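Chapter 6
Collecting Examples in Simulation

A policy learns from examples, and someone has to make them. This chapter covers how examples are gathered in a simulated kitchen, how they are checked, and how many are enough for a first training run. The exercises use the Tullen set, which holds 433 episodes recorded by 9 operators.

An episode is one attempt at one task, from the reset to the moment the operator ends it. At each time step the recorder saves the camera views, the joint positions and the command that was sent.

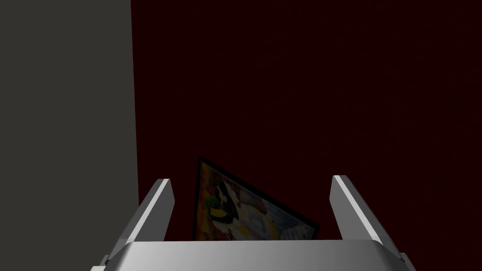

Wrist views and body views are stored as separate streams with a shared clock. If the clocks drift, the policy is trained on a view that does not match the command beside it. Check this first – it is easy to miss later.
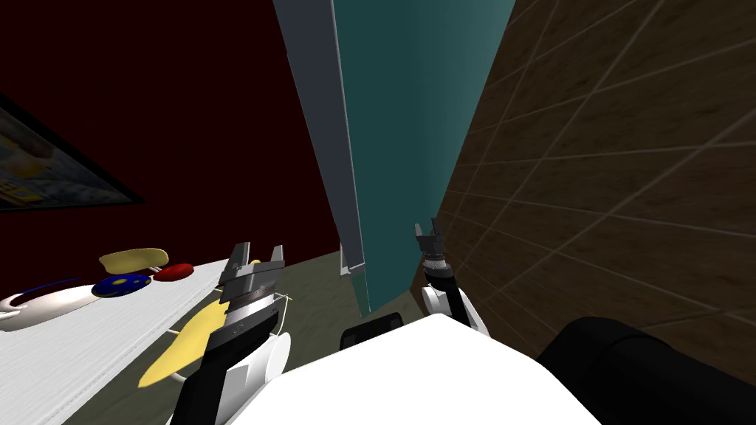
Small changes between episodes matter more than long episodes. Rodrigo Lorente, who planned the Tullen sessions, asked operators to vary their approach to the table and to keep slow attempts as well as quick ones. Failed attempts were kept too, under their own label. 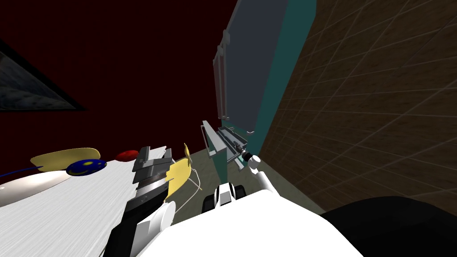
6.1 Reviewing What Was Recorded

Play back each episode at normal speed before it goes into the training set. Mark the step where the gripper first closes and the step where the task ends.

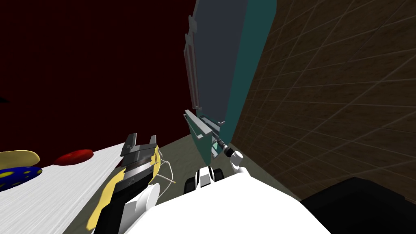 Two reviewers should label the same 100 episodes and compare their marks. Esperanza Campos describes the method used at Chambi in Section 6.3. Where the marks differ by more than 6 steps, both reviewers watch the episode again and agree on a single value.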